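Notes from the assembly room: life with the new arms

I promised Hollis I'd write something for the March newsletter about how it's going on our side of the building, and I've put it off twice, so apologies for that.

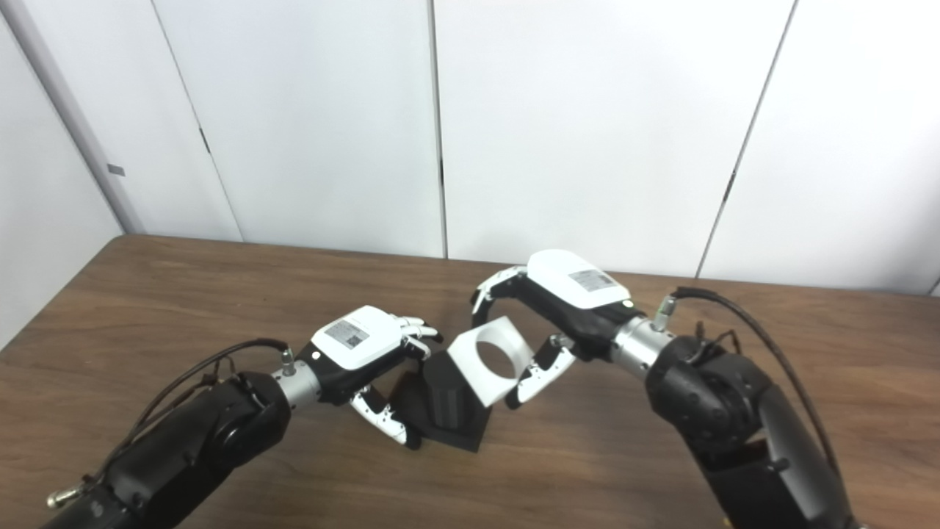
For anyone who hasn't been down since Christmas, we've had two-handed robots doing part of the housing work on the Kedo line. Before that it was all us. You pick up the housing, line it up, seat it, put it down, pick up the next one. We did 3,000 of those in a good week between the four of us, and my thumbs knew about every single one!

So what do I do all day now? More than I expected. I set up the trays first thing, run the checks, and then I'm mostly watching and stepping in when a part goes on squint. I've also learned to teach the hands a new grip (they use both together, one each side, much like I would), and that took me a good fortnight to get the hang of. Surachet Noiphan was miles quicker at it than me. He'd never touched anything like it before and now he's the one everybody shouts for when the Wundov job comes round.

It hasn't all been lovely. The first weeks were slow, and having 547 housings sat in a rework crate on a Friday afternoon does nothing for the mood. I was worried about hours too, and I said so at the meeting. We've been told in writing that nobody's contract changes this year, and that the 2 of us who trained up go onto the higher grade. I'd like to see the same offered to the late shift - they've asked, and they're still waiting for an answer.

The thing I miss is the chatting. You could natter across the bench all morning when your hands were busy with something they knew by heart. Now I've got to keep my eyes on things, so we save it for tea break.

There are 50 places on the next round of training, open to Vulis site as well as ours. Put your name on the sheet by the canteen door if you fancy it, or come and find me before ten, when it's quieter.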